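Home & Garden > Laundry & Linens > Folding and Storage
Search this forum Advanced

Folding a fleece blanket so the stack stays square

nolisbridge_kim
I have a closet shelf 32 inches wide and want two stacks on it, fleece blankets on one side and thin cotton on the other. The cotton behaves. The fleece does not. I fold in half, half again, then thirds, and by Friday the top layers have crept toward the front and the whole thing leans. The blankets are 60 x 78, 300 gsm according to the tag. What fold are people using?

hivon
Thirds first, along the long side, then halves. If you halve first you get one thick spine with every layer wrapped around it, and the outer layer ends up shorter than the inner one. The difference shows up as a slant at the open edge. With thirds first the thickness is spread over two edges.

dryline
Disagree with hivon on the order. The outer layer has to travel around the inner ones whichever fold comes first, and the total thickness at the end is the same: same number of layers, same pile. What matters is how the last fold is made. Do it over your forearm, let the layers slide until they even out, then set it down. On a flat surface the pile grips itself and the layers can't slide.

hivon
Total thickness is the same, distribution isn't. Measure the spine both ways. Mine differ by more than half an inch.

dryline
Measured how? Fleece compresses under a ruler.

hivon
Board on top, ruler beside it. Same board both times.

nolisbridge_kim
Tried thirds first last night with the tan one. The rounded edge came out with the layers more or less parallel, but the rest of it would not lie down, and one corner kept standing up over the pink flowered cloth next to it.
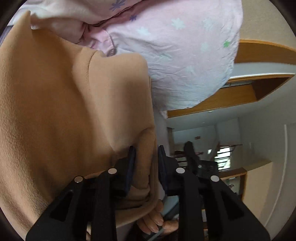
lirarix_m says the corner is a separate problem from the fold. In his experience it comes from the hem. The edge was stretched when it was sewn, so it is longer than the fabric inside it, and the corner has to go somewhere. He turns each corner in by a hand's width before the first fold, and the stack covers it.

dryline
Turning corners in adds two layers at four points. You will see lumps.

lirarix_m
Not if they end up in the middle third. You have to work out where each corner lands. On a 60 x 78 folded in thirds along the long side, all four start on the outside edges and only two of them finish inside. I turn in the two that would finish on top and leave the others alone.

nolisbridge_kim
Mine doesn't have much of a hem. Would the same thing happen with a cut edge?

lirarix_m
Less, but yes if it has been through a hot dryer. The edge and the body don't always shrink by the same amount. Lay it out flat on the floor and look for waves along the side. Waves mean the edge is long.

vu_linen
Two other points. Static: straight out of the dryer the layers cling and you can't line them up. Leave it over a chair for an hour. Second, don't keep cotton and fleece side by side with no divider. The fleece relaxes overnight and pushes the thin stack over. I put an upright from the Vũ shelf kit between mine and the leaning stopped.

hivon
Agree on the divider. Folding order matters less once both sides are held.

dryline
So we agree the order doesn't matter.

hivon
I said less.

nolisbridge_kim
The shelf is 12 deep. Thirds then halves twice gives me 20 by 19 and a half, which hangs over the front. One more half?

hivon
One more half gets you under 10 on the short side. Put the rounded edge toward the front and the open edges to the back.

vu_linen
I would roll at that depth. A rolled fleece takes roughly the same volume and has no spine at all.

dryline
Rolls don't stack past two high without something to hold them, and then you can't pull out the bottom one.

nolisbridge_kim
I'll fold and get a divider. Floor test tonight for the waves. If the side is flat I'll leave the corners alone and just do the last fold over the arm.

lirarix_m
Check both long sides. Mine was flat on one and wavy on the other.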